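News > Visits > Tyre plant open day at Hadwood

4 min read

Warkedell opened its Hadwood tyre plant to the public on 3/28/19, and we took two of the eleven o'clock places. The company makes car and light van tyres there, along with a small run of caravan sizes. We went because readers keep writing in about rolling resistance and whether paying more for a low resistance tyre gets any of the money back at the pump.

Parking was on the grass behind the goods entrance. You sign in at the gatehouse, swap your shoes if they have open toes, and get a hi-vis waistcoat and a pair of foam earplugs. Our guide was Koen Wuyts, who runs the second shift. There were 17 in our group, mostly drivers from two haulage firms and a few people from a caravan club.

The tour starts in the mixing hall. Rubber comes in as bales and goes up a belt into the mixer with carbon black, silica, oils and the rest. It is loud and it smells strongly, and you can't get close. Wuyts explained that the amount of silica in the tread is one of the main things that decides how much energy the tyre wastes as it rolls. The mix for the Ivix range, which is their fuel-saving line, is kept in its own bay so that nothing from the ordinary mixes gets into it. He wouldn't give the recipe.

From there you walk along a raised gangway over the calenders, where the fabric and steel cord are coated. The building machines come next. One operator looks after two machines, and the layers go onto a drum in an order shown on a screen. At this stage a tyre looks like a fat barrel with no pattern on it. The presses are in the next hall. Each one shuts on a green tyre, heats it and opens again ten minutes or more later, depending on size, with the tread pattern moulded in. It is very warm in there, and the group was moved through fairly quickly.

After the presses every tyre is looked at by hand under strong lights, then goes through an X-ray machine and a balance check. Rejects are marked with yellow chalk and rolled off to one side. We asked what share gets rejected and were told the plant doesn't publish it.

The part we had come for was the test building. Ruben Segers took over from Wuyts here. The rolling resistance rig is a large steel drum that turns against a loaded tyre, and it measures the force needed to keep the tyre going at a steady speed. A run includes a long warm-up, so we only saw the middle of one. Segers had two sets of results on the wall, one for a standard tyre and one for an Ivix in the same size, and he was fairly open about what they meant for a driver.

His advice was to treat the label as a guide for comparing tyres, and to remember that it says nothing about how you drive. Somebody doing mostly motorway miles at a steady speed will see more of the saving than somebody stopping at every junction in town. A roof box left on all year can use up the whole difference. So can soft tyres. He said that most of the cars that come through their free pressure checks have at least one tyre that needs air, and that people often set the pressure for an empty car and then load it for a fortnight away.

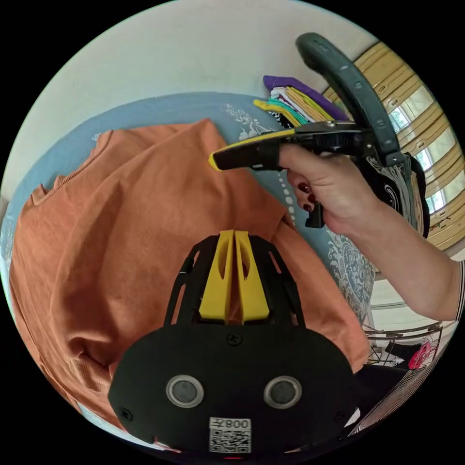 For a long trip he suggested looking up the full-load figure in the handbook or inside the driver's door, setting it cold before leaving, and checking again before the drive home. If you tow, there will often be a separate figure for the rear tyres. One of the caravan club members, Jolien Van Leeuwen, asked about the caravan's own tyres, and was told to go by age as well as tread. She had been running hers for seven years and wrote down the sizes to order a new pair.

We asked whether it makes sense to change good tyres early just to save fuel. Segers said no. Wait until the old ones are due, then compare the price gap with what you spend on fuel in a year. For low mileage drivers the gap may never come back. It was a straighter answer than we expected from someone who works for a tyre maker.

Lunch was soup and rolls in the canteen, paid for by Warkedell. Brisa Ochoa from the dealer network had a table with leaflets and was taking names for the pressure check days. Verstraete, the wheel supplier, had a stand next to her with a cutaway alloy, but the person on it was at lunch the whole time we were there.

A few practical points. The gangways are open mesh, so leave heels at home. There are two long flights of stairs and no lift to the mixing hall, though Teun De Graaf at the gatehouse said visitors who can't manage stairs can join at the building machines and still see most of it. Phones have to stay in your pocket from the mixing hall to the end of the presses. Children under 10 aren't admitted. The whole thing takes a little over two hours without lunch.

The next open day is planned for September. Places are free but must be booked through a Warkedell dealer, and the morning slots went first this time. Come from the ring road side if you can, as the lane through the village is narrow and the plant's lorries use it all day.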